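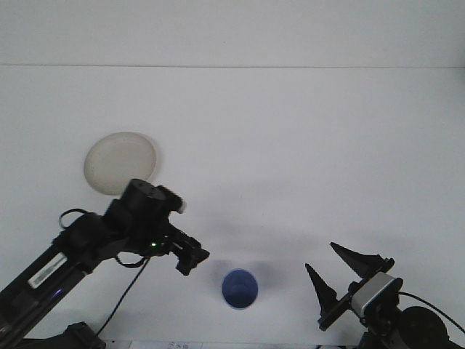
Why Do People Meet for a Hot Drink?

When two friends sit down with a cup of tea, the tea is only part of the reason. Sharing a drink gives people time to talk, to listen and to rest. Many families have their own way of doing this.

What is a drinks break?

A drinks break is a short pause in the day. Grown-ups may have coffee or tea. Children often have milk, juice or water. Coffee and most teas contain caffeine, which can make it hard to fall asleep, so they are not the best choice for children.

How do people keep in touch when they live far apart?

Friends in different towns can choose a time and each make a drink at home. They then talk by telephone or by video call. Some people write letters instead – a letter can be read again and again.

The Kinden Letter Table

Each February, the Kinden children's library sets up a letter table. This year visitors wrote 2,021 letters to friends and relations. The youngest letter writers were four years old and drew pictures in place of words.

Words to know

Caffeine: something found in coffee and tea that makes people feel more awake.
Host: the person who invites others and looks after them.
Relation: a member of your family.

Page last checked: May 5, 2022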